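7 October 2019

Back late, feet hurt, writing this on the edge of the bed before I forget half of it. Whole day on the handling rules. Gronow wants the draft by the end of the week and what we have is still the 2016 sheet with things penciled in the margins. Some of the pencil is mine and I can't read it.

Main fight this morning: who gets to say "stop." The old sheet says the lead operator. I say anyone holding a gripper, anyone at the table, no reason asked. Novton's people want it logged every time with a cause code. Fine, log it, but log it after. If you have to pick a code off a list before you can stop, you won't stop. Got my wording in as a maybe. Will push again.

Then rule 7, the one about two people over one box. I wrote it in April and I don't like it anymore. It says "take turns," which means nothing. Turns by what? By item? By pass? New try: one tool inside the walls of the box at a time, the other waits outside the rim, and the waiting hand keeps its fingers on the handle and off the linkage. Read it out loud a few times. Clunky but you can check it, somebody can look and say yes or no. That's the test I keep going back to -- can a tired person check it by looking.

Spent the afternoon on household goods, packing and unpacking. Curtains behind us, plaid cloth on the table, cartons and pouches and shiny packs all over. Good, that's what homes look like. The Suvirska guidelines want a plain gray surface and I think they're wrong for this. I get why (easier to compare one site to the next) but then you write rules for gray tables. Wrote "cover allowed, must lie flat, no loose corner in reach of the fingertips." Left the color out of it.

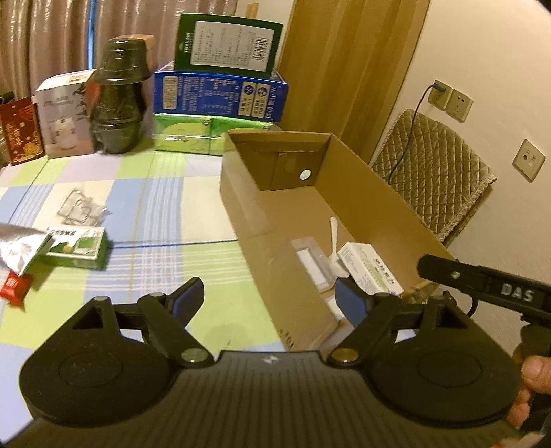

*Rule 7 table. Spoon, tray and medicine-type carton up at the near end of the box, second gripper at the right.*

Things to fix, while I remeber:

- Clear plastic. We have nothing at all on crumpled packaging lying near the work. Clear it before the pass or leave it as part of the mess? Has to be one or the other and written down, I don't care which.
- Cables. "Keep cables tidy" is not a rule. Say where they go. Say who checks.
- Medicine cartons. I want empty ones only, and a line that says so. Gemness had this in their own house rules and we dropped it when we merged the two, no idea why. Put it back.
- Shiny stuff, foil and glossy lids. Is that a safety rule or a quality rule? I'd move it to the back with the quality notes. The front page should be only what keeps hands and people ok.
- Writing on boxes. Used cartons can have labels, addresses, whatever. Cover or remove anything with a person's name before the box goes on the table. Should have been in from the start.

Length is the other problem. The merged draft has 377 lines. Read it end to end over lunch and by the third page I was skipping, and I wrote a good part of it! Want one page at the table and the rest in a binder. Gronow says one page won't pass review, they need the full text in front of the operator. Ok but then it's there and unread. Argued a bit too hard on the phone and had to call back and be nice.

Also the count. Every site does over 1000 passes before the next review and nowhere does it say what happens to a pass where a rule got broken. Keep it and mark it? Throw it out? My vote is keep and mark. If you throw it out people hide the small stuff so the work isn't wasted. Novton will say it muddies the numbers. Let it.

Didn't eat a real dinner, crackers. Rule on breaks is still blank by the way -- we all agreed there should be one and then no one wrote the minutes in. My wrist knows what the number should be. Tomorrow: call Suvirska about the surface thing first, before they send thier version around. Then retype the whole front page from zero, no pencil. Need to buy a new ink cartrige on the way in.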